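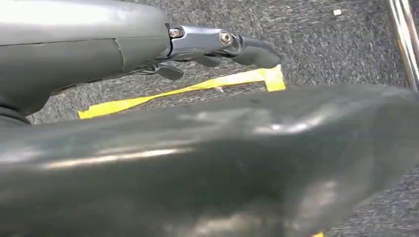
Help wanted: packing and tidying at Groder, Nirkstead
Posted July 3, 2022

Hi there! I run Groder, a small house-clearing and packing outfit in Nirkstead, and I need an extra pair of hands. Two pairs if I get lucky. If you're the sort of person who can't walk past a messy closet without itching to sort it out, please keep reading.

What the work is

We go into people's homes before a move (or after one, when they can't find a single fork) and we get everything sorted, wrapped, boxed and labeled. Kitchens take up most of our time. Plates, glasses, the drawer with all the takeout menus and dead batteries in it — you'll see a lot of those drawers. We also do floors once a room has been emptied, so expect to spend some time with a broom, and some time on your knees getting tape residue off the boards. Bring knee pads if you own any. I keep a spare pair in the van but they're pretty tired by now.

On a normal day I pick you up at the lot behind the Trulon building at 8, we drive out together, and we're usually done by 4. Lunch is half an hour and it's paid. Some days run long, mostly in summer when everybody in town seems to move in the same week, and I'll always ask you first instead of just assuming you can stay.

What I'm looking for

You don't need to have done this before. I'd like you to be comfortable lifting boxes of up to 50 pounds with a second person on the other end, and okay with stairs (there are so many stairs in Nirkstead, I'm sorry). Careful hands matter more to me than fast ones. I can show anybody how to wrap a wine glass, and I will, probably at length.

You'll be in other people's bedrooms and going through their cupboards, so I do ask for two references. A former boss, a teacher, a neighbor you've fed the cat for, all fine with me.

A driver's license is nice to have. So is a bit of Spanish. Allergies to dust are going to be a problem, and some of the homes have pets.

Pay and hours

It's $181 a day, paid every Friday, and there are two or three days of work most weeks. July and August are busier. From the fall on it slows down and then picks up again in March, and I'd love to have somebody who sticks around for that. Work shirts and gloves are on me. Shoes are on you — closed toes, please, and something with a light sole that won't mark up a clean floor.

We pay for the trial day too, the same rate as any other day. It's usually a kitchen and one other room, and by the end of it we'll both have a good idea whether this suits you.

How to apply

Come by the office at 80 Lu Street any weekday after 4:30, or drop a note in the mailbox with your name, your phone number and the days you're free. No need for a fancy resume! A few lines about yourself and any work you've done are plenty. I read everything myself and I'll call you back within the week. Evenings are best for me, so if a Nirkstead number rings around dinnertime, pick up!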